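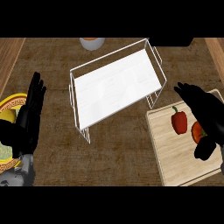
Simulator view, kitchen table task: dish rack in the middle, pepper and tomato on the board at right.

From: Ngan-ling Ko
To: robots-list
Date: Oct 19, 2023
Subject: Re: Is the Wedstead open day worth the drive?

> Has anyone on the list been to one of the open days at Wedstead?
> I have a free day coming up and it's 91 miles each way for me, so
> I'd like to know what they show before I commit. Is it all slides?
> I mostly care about two-handed work and whether you get to try
> anything yourself. Also, is parking still terrible?
>
> Bikuren

Yes, go! I got back last night and I'm still going on about it to anyone in my house who will stand still.

It isn't all slides. There is a short talk at the start (maybe skip the first part if you know the lab already, it's mostly history and a floor plan) and then they split you into small groups and you walk between stations. The one I'd send you to first is Ibarra, their simulated kitchen, and the picture at the top is from there. It's a two-handed setup, black humanoid hands on gray forearms, and the view looks down at the table so you see pretty much what you'd see if you were leaning over it yourself.

The task they were showing is putting vegetables in the dish rack. I know, it sounds like nothing. But the right hand has to come in over the cutting board, and from that view it hides a good part of the tomato just when you'd most like to see it. The pepper is out in the open and the tomato isn't, so we spent a long time talking about which one you should go for first. I said pepper. The woman running the station said they've tried it both ways, and that the order matters less than how you bring the thumb in. Then she let us argue about that too!

And you do get to try. They put you in a headset and gloves and you drive the hands in the simulator. My first few tries were awful, I kept closing my fingers way too early, but after a bit I stopped thinking about my own hands and got the pepper over the side of the rack. Big cheer from the two high school kids waiting behind me. The tomato I never managed. If you do, please write to the list and tell me how.

Some numbers, from my notes, so check them with the lab before you quote me. Ibarra has roughly 4,000 recorded runs in it so far, and 3,000 of those are on kitchen tasks. They move the objects around between runs, and they swap the plates and the tabletop as well. They want another 500 by February with people who have never done it before, and there was a sign-up sheet for that by the door. I put my name down.

The other stop I liked was Drutness, which is their planning software. It's less fun to watch (a lot of text going by on a screen) but the guy there was very patient and pulled up a failed run for us and stepped through it slowly. I learned more from that than from any of the good ones. Ask him to show you one where both hands want the same space.

Things I didn't love: the room with the simulator stations is loud, and the wait for the gloves got long after lunch. Go in the morning. The gloves also run large. I have small hands and had to redo the straps twice.

Parking is fine now, they opened the lot behind the main building and you come in through the side door. Bring something to eat, there's coffee and not much else.

If anybody else is thinking of going to the next one, I'd happily go again and could take three people from my end. Write to me off list.

Ngan-ling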